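Bulk Materials Handling, Unit 5: Bins and loose stock
Instructor: Barış Özkan

Reading for this unit: the Nendeck bin guide, chapters on wall angle and floor wear. The Jirberg tables are optional.

Wall angle. A bin with sloping sides sends stock toward the middle of the floor. Steep walls do this better but cost volume. The course bin is set at 70 degrees on the drawing, measured from horizontal.

Floor. Sheet metal scratches early and then changes slowly. Scratches matter when long stock starts to catch on them. Look for raised edges with a gloved hand before loading. Drain holes must be kept clear of scrap.

Long stock. Sticks and bars dropped in small numbers tend to settle flat. They may cross, or lie against a wall where they are hard to pick up. Ridged stock rolls less than smooth stock. Record how each piece lies before you take any out.

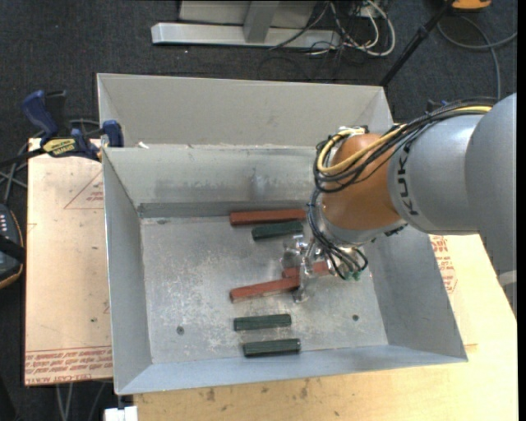

Fig. 5. Red and green sticks on the floor of an open sheet metal bin.

For the exercise, sketch the layout of Fig. 5 from above. Mark the piece you would take first and the piece closest to the back wall. Write two or three sentences on the order you chose.

Sketches go in the Mekgate folder. Late work loses 5 points.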